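Lumden workshop, build group, 31 July 2023

Present: Said Helmy (chair), Nabila Gaber (notes), three others, see sheet

Last minutes ok, no changes.

Money. 800 left in the build pot. Quote from Tazi for second controller was 2599, no chance before March. Said to ask Nirmont if they do used.

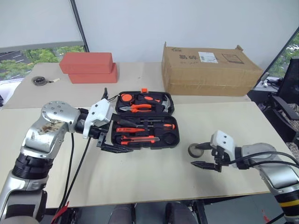 Pick task next. Said wants the arms taking one tool out of the case and putting it back in its own recess, nothing fancier. Long talk on which. Hammer is heavy at one end, Nabila against. Agreed pliers first as they lie flat across the lid tray, then tape measure. Utility knife stays out of it untill blade rule is written. Speed held at 90 for now.

Cables. Need tying back along both forearms, Nabila to bring velcro. Someone wipe the left elbow casing pls, stains.

Skistari demo: still no date. Carried over agian.

AOB - window blind sticks. Closed 9.10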